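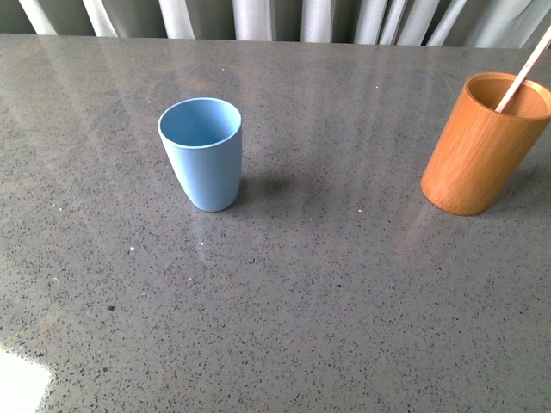 Wanpen Luangrath told me to post this over here instead of under her sourdough thread, and she said to put the whole story in one place so people don't have to ask me twelve things before they can help. So this is the long version, sorry in advance.

Stain on speckled gray counter, sealed or not sealed, and do I tell the landlord?

posted by dottie_in_the_annex
Wednesday, April 17, 2024

We moved into a rental in the Plullimach building last fall and the kitchen has one of those gray counters with all the little black and white flecks in it. It's shiny. I love it, it hides crumbs like you wouldn't believe, and that turns out to be part of my problem. I can't tell what it's made of. The lease says "stone surface" and nothing else. My sister says quartz, my upstairs neighbor says terrazzo, and the man who came to fix the garbage disposal knocked on it with his knuckle and said "nice" and left.

Anyway. I was making a turmeric paste for pickles (my grandmother's recipe, lots of oil, lots of vinegar) and I set the spoon down and forgot it. Overnight. In the morning there was a yellow spot the shape of a spoon bowl, plus a ring next to it that isn't yellow at all, just dull, and you can only find it if you get your head down low and look across the counter toward the window. The ring is where I think the vinegar bottle was standing.

Things I have tried so far:
Dish soap and warm water, twice.
Baking soda paste, left on for an hour under a wet paper towel.
One of those white foam eraser pads, very lightly, and then I got scared and quit.

The yellow got lighter. The ring did not change one bit.

My deposit is $1,000 and the lease has a line about "permanent marks to surfaces," and the management company (Kaewsai, if anybody here rents from them too) is not known for being relaxed. We have 5 months left. A woman at the hardware store wanted to sell me a bottle of stone sealer from a company called Hidance and said it would even out the shine, but she also said to test it somewhere hidden and I don't have anywhere hidden, the counter is just one long open slab.

So, is the ring the same kind of problem as the yellow or a different one? Should I seal it? And would you say something to the landlord now or wait and see if I can fix it? My husband votes wait. I vote throw up.

Replies, oldest first

grout_and_about

Different problems, and I'd stop treating them like one.

The yellow is a dye. Turmeric gets into everything and it hates sunlight, so before you buy anything, see if you can get sun on it. I had a turmeric stain on a white cutting board that I gave up on completely, put the board out on the porch for a couple of afternoons, and it faded to nothing. If your counter gets daylight, open the curtains and let it sit. If you don't get direct sun there, plain 3 percent hydrogen peroxide from the drugstore on a folded paper towel, plastic wrap over the top so it doesn't dry out, a few hours, then rinse it well. Start with a patch the size of a dime at the edge of the stain. Don't mix it with anything else, and please don't mix it with vinegar. Keep vinegar away from this counter from now on anyway.

The ring is the one I'd worry about. If vinegar made a dull spot that doesn't wash off, that's probably an etch, meaning the acid ate a tiny bit of the polish. It isn't in the stone like a stain is, so nothing you soak it with will pull it out. And if it etched, you're likely dealing with something that has marble or limestone or cement in it. A lot of terrazzo does. Quartz counters mostly shrug at vinegar. It could also just be mineral crud from a wet bottle, though, and that looks pretty similar. Run a fingernail over it. If you can feel an edge that sits up, it's probably residue, and you can try a plastic scraper (an old gift card works great) with soapy water. If you feel nothing at all, or it's a tiny bit rougher than the rest, etch.

Do not put sealer on it yet! Sealer goes on a clean counter. If there's still yellow in there you could be locking it in, and it won't bring back the shine on an etched spot no matter what the lady at the store says. If the counter is quartz it doesn't want sealer at all, and you'll get a hazy film you'll be buffing off until summer.

You can check whether it needs sealing with water. Put a spoonful on a clean part, wait fifteen minutes, wipe. If the spot underneath has gone darker, it's drinking water and sealing makes sense later on. If it looks the same, leave it be.

And lay off the foam pad. Those are very fine sandpaper, more or less. On a shiny counter you can trade one dull spot for a bigger dull spot.

mrs_pennyfeather

had the same thing in my old place with lemon juice and I just kept the fruit bowl on it. got the whole deposit back lol

but also toothpaste? my aunt swears by toothpaste

grout_and_about

Please no toothpaste on this one, same reason as the foam pad. Works fine on some things, I know, I know.

hal_of_the_second_floor

I managed apartments for 21 years so let me take the landlord half of this, I'm no good on the chemistry.

Tell them now, in writing. Email is fine. Keep it short and boring. Something like: "There is a small dull mark on the kitchen counter near the sink. Can you tell me what the counter is made of and what cleaner you recommend?" You don't have to confess to the pickles. You asked a reasonable thing, it has a date on it, and they have to either answer or not answer. If they answer, you finally know what the counter is and half your post goes away. If they don't, you have an email showing you tried.

What used to cost tenants money in my buildings was almost never the original mark. It was whatever they did to fix it the week before moving out. I've seen oven cleaner. I've seen clear nail polish! One fellow used car wax and it looked terrific until the walkthrough, when I put my coffee down and it slid. So I'd do the peroxide thing the other poster said for the yellow, and I'd leave the ring alone until you hear back.

Second thing, dig out your move-in checklist. Most places give you one, and you may have photos from that day on your phone even if you don't remember taking them. If the counter already had dull spots anywhere you want to know that before they tell you.

Third, the money. Rules are different by state, but in most of them a landlord can charge for damage and can't charge for ordinary wear, and where a faint ring lands is going to be an argument. What they generally can't do is replace a whole counter on your dime over one ring. A stone polisher can often take an etch out in a single visit. If it comes to that, get your own quote first. There was an outfit named Gitico that did ours and they charged by the visit, so I used to save up 2 or 3 apartments and have them do the lot in one morning. Might be worth asking your upstairs neighbor if her counter has anything going on.

Your husband isn't crazy to want to wait, but 5 months goes fast and management offices get slow in the summer.

dottie_in_the_annex

Oh my gosh, thank you all. Okay, fingernail test: I can't feel an edge. I feel nothing, maybe a tiny bit of drag. So etch, I guess. Boo.

Did the water spoon thing by the stove and it looked the same after I wiped it, though I only made it to twelve minutes before I got impatient, so I'll do it again tonight with a timer.

Peroxide is on the yellow right now. I did the dime-size patch first like a good girl and it looked fine. And I sent Hal's email nearly word for word, except I said "hello" first. The sealer is going back to the store, I still have the receipt.

Is it okay to keep using regular dish soap on it every day in the meantime?

grout_and_about

Yep, dish soap is fine, just rinse it and dry it with a towel or the leftover soap builds up and dulls the shine all by itself. Get a tray for the vinegar and the oil, and a spoon rest.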